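Part 3: Grouting and Sealing Your Kurkimgate Wall Tile

You've made it to the fun part! The tile is up, the lines are straight, and now the whole wall starts to pull together. Grouting is messy and a little bit sweaty, but it goes quicker than setting did, and the change from one hour to the next is terrific.

Read this section all the way through once before you open the bag. Grout doesn't wait while you look something up.

What you need on hand

Skedmont unsanded grout (for joints up to 1/8 inch)
Rubber grout float
Two buckets, one for mixing and one for rinsing
Large tile sponge, plus a spare
Margin trowel
Painter's tape
Microfiber cloths
Matching caulk for corners and the counter line
Penetrating sealer, for the crackle-glaze and stone tiles only

CAUTION: Dry grout powder contains cement. Wear gloves, safety glasses and a dust mask while mixing. If wet grout gets on your skin, rinse it off right away with plenty of clean water.

3.1 Getting the wall ready

1. Check that the adhesive has cured. Allow a full 24 hours, or 48 in a basement or any room that stays below 60 degrees.
2. Pull out every spacer, including the ones hiding behind the outlet plates. Needle-nose pliers are great for the stubborn ones.
3. Run a utility knife along any joint where adhesive has squeezed up. You want at least two-thirds of the tile's depth open for grout.
4. Vacuum the joints, then wipe the tile faces with a barely damp sponge.
5. Tape off the counter, the cabinets and any painted trim.

Note: Crackle-glaze tiles (the Shearer line) must be sealed before grouting as well as after. Skip this and the grout color will creep into all those lovely little lines, and it will stay there.

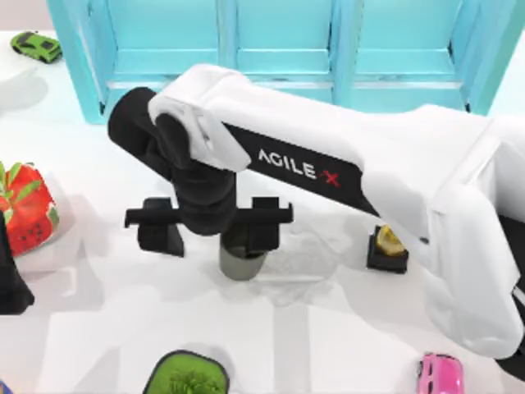 Roland Garside

3.2 Mixing

1. Pour clean, cool water into the bucket first. The amount is printed on the back of your bag and varies a little by color.
2. Add the powder slowly and stir with the margin trowel until you have something like smooth peanut butter.
3. Let it stand for 10 minutes. This is called slaking, and it makes the mix so much nicer to spread!
4. Stir again without adding water. Now you're ready to go.

Mix only what you can use in half an hour. For a first wall I like half a bag at a time. If the mix starts to stiffen, stir it. If stirring doesn't bring it back, throw it out and make fresh (never thin it with more water, or you'll get pale, chalky joints).

3.3 Filling the joints

1. Scoop some grout onto the float and start at the top of the wall, working an area no bigger than 3 feet by 3 feet.
2. Hold the float at a low angle and push the grout firmly into the joints, going diagonally across the tiles.
3. Tip the float up almost on edge and scrape off the extra, again on the diagonal.
4. Leave the inside corners and the line where tile meets counter empty. Those get caulk.
5. Wait 15 to 20 minutes. Press a joint with your fingertip, and if it holds its shape you can start to wipe.
6. Wring the sponge out hard and wipe in light circles, then make one long diagonal pass with a clean face of the sponge. Rinse often.

Don't fret over the cloudy film that shows up later. That's haze, and it buffs off beautifully with a dry microfiber cloth after a couple of hours.

CAUTION: Never pour rinse water down a sink or tub drain. Let the solids settle overnight, pour the clear water off outdoors, and put the rest in the trash.

3.4 Caulking and sealing

1. Let the grout dry for 24 hours, then run a thin bead of caulk in each corner and along the counter. Smooth it with a wet finger.
2. Wait 72 hours before sealing.
3. Wipe sealer onto the joints with a small foam brush and buff off anything left on the tile within 5 minutes.
4. Keep the wall dry for another day.

Glazed ceramic tiles from the Makville line need no sealer on their faces. A yearly coat on the joints is plenty.

Go on to Part 4 for drilling through finished tile and hanging shelves.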